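Moving the Forms Without Moving the Mess

When Clinuron set out to replace its internal request forms last October, the company had 371 of them. Most lived on a document portal that three separate departments had extended over the years, each with its own naming habits and its own idea of what a required field was. The new system, a form and workflow server from Erkum, could import the old definitions directly. The project team tried that first and dropped it within two weeks.

The import itself ran cleanly. Field names, labels and default values came across, and the forms opened in the new client. The trouble was in the rules. The old portal stored validation as script attached to each form, while Erkum keeps it in a shared library that forms refer to by name. The importer dealt with this by writing one library entry for every script it found, so a date check used on 32 forms arrived as 32 entries, each with a generated name and slightly different spacing.

"You could run it that way," says Boyang Gu, who led the migration. "But then a change to the date rule is the same job it always was. You open every form and hope you found them all."
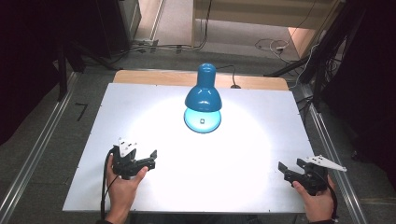
Sorting the rules before the forms

The team turned the order of work around. All scripts were exported to plain text, stripped of comments and white space, and compared. Identical scripts were grouped at once. Near matches went to a person, who decided whether the difference was intended. A cost center check that accepted five digits on one form and six on another was a typical case. Both were in use, and the finance department wanted both kept until its code change was complete.

Rules that survived were given names of the form area, object, check, in that order. The convention is dull and it sorts well. Each library entry also carries a short note stating what it rejects and the message the user sees. Notes are limited to 500 characters, a limit set by the server, and the team found that a rule that could not be described in that space was usually two rules.

Forms were then rebuilt from a small set of templates and attached to the cleaned library. Of the original forms, 285 went forward. The others had no submissions on record in the retention period or duplicated a form that did.

Routing and the approval chain

Approval routing took longer than the forms did. On the old portal, the next approver was often a named account typed into a hidden field. When people changed jobs, requests went to an inbox no longer being read, and an administrator had to move them by hand.

Erkum resolves approvers at run time from a directory group. To use this, Clinuron had to have groups that matched its real lines of approval, and in many cases it did not. The directory had been built for mail and file access. A group called Operations held everyone who worked in operations, including staff with no authority to approve anything.

The team built a second set of groups for approval only, each with a prefix and an owner. Membership is pulled nightly from the personnel system, Varma, through a read-only view. Direct edits in the directory are overwritten on the next run – a behavior that surprised several managers in the first week and is now printed at the top of the help page.

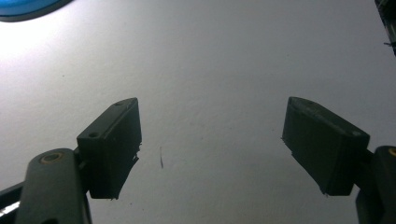
A lit surface, seen between two gripper fingers.

Testing with old requests

Test data came from closed requests. A script replayed each one against the rebuilt form and compared the result with the stored outcome: accepted or rejected, and by which approval path. Names and free text were replaced before the replay. The Skakstead office went first, as its forms used every field type in the system, including a repeating table with calculated totals.

Most mismatches traced back to empty values. The old portal treated a blank number field as zero, and Erkum treats it as missing. A rule that read "less than or equal to the limit" passed a blank in one system and failed it in the other. The fix was a separate library rule for blanks, applied ahead of any comparison.

The repeating table caused a different fault. Totals were rounded per row on the old form and once at the end on the new one, which left small differences on long requests. Finance chose the second method, and the replay script was changed to allow for it.

The final group of forms was switched over on 19th April. The old portal remains available in read-only mode for audit queries, and new rules are added to the library only after a search for an existing one. Gu keeps the search script in the same folder as the naming guide, and both are reviewed whenever the server is upgraded.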